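Tuneo hand kit, worth it for kitchen tasks?

g_loken
Has anyone run the Tuneo five-week rental on thin handles? The quote is 498 a month with the wrist coupling included. I need whisks and spatulas, no heavy pans.

ekka78
Had it since December. Grip on a whisk handle is repeatable once the thumb preset is changed. The stock preset closes too early.
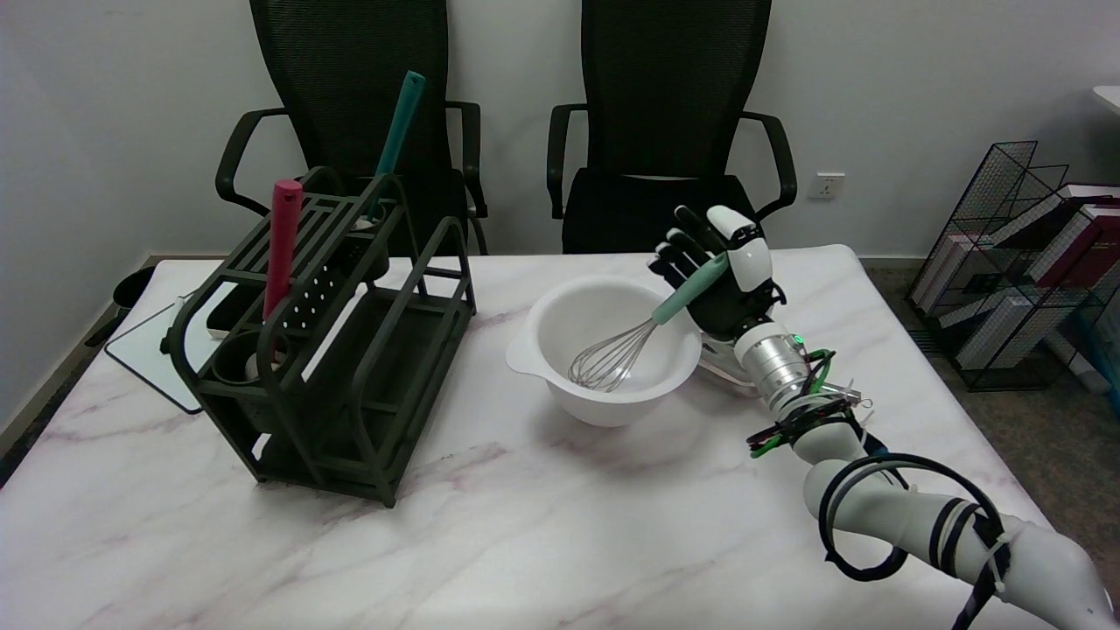 Firmware 9 moved that setting under Contact, so the printed manual is wrong. Budget an afternoon for it.

rmarti
Disagree on repeatable. I logged 371 grasps and the handle rotated in 78 of them. For that price I'd look at Jodusard.

ekka78
Which fingertips? The smooth ones rotate for me too.

rmarti
Smooth. Support never mentioned a second set.

g_loken
Are the other tips in the rental or extra?

ekka78
Extra. Ask before you sign.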